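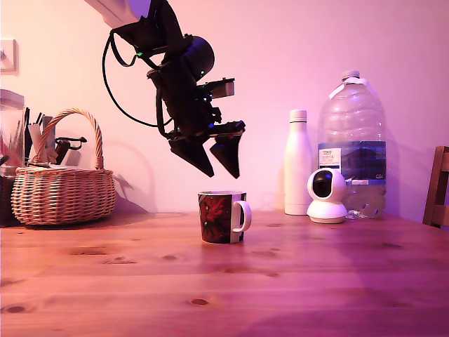 Reading time: 2 minutes

CHAPTER 4
What a Mug Is For

Most households own more mugs than people. Few can say how they got them. In this chapter we begin our study of everyday vessels with the one that gets washed most often and thought about least.

Emmett Fitzsimmons spent one July listing the cupboards of Kemport, a town of more than 2000 homes and, to judge by his notebooks, very few matching sets. His first finding was that people keep a favorite mug out on the table, among the pens and bottles, and store the good ones where guests might find them.

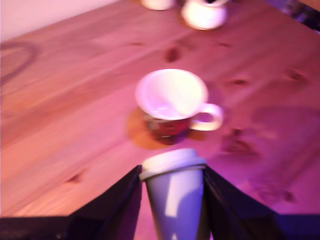 Figure 4.1. A wide mug with a loop handle, beside a lidded cup.

Look first at the shape. A wide mouth is easy to wash and easy to drink from. It also lets the heat out, so the slow drinker ends up with cold coffee and a grudge. A lid solves this and creates a new problem – you now have a lid to lose. Brendan Carroll, whose Hurkley lectures we return to in Chapter 6, called the lid "a small tax on warmth."

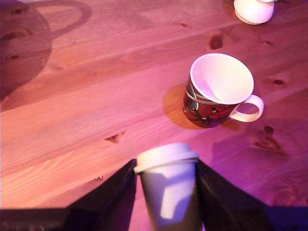
Figure 4.2. Patterned outside, plain inside. Compare the rim and the lid.

Then there is decoration. The picture goes on the outside, where it mostly entertains whoever is sitting across from you. The inside is often left white, and tea takes care of that in time.

Before you read on, choose a mug at home and write 100 words on why you still have it. "It was there" is a fair answer, but you will need 97 more.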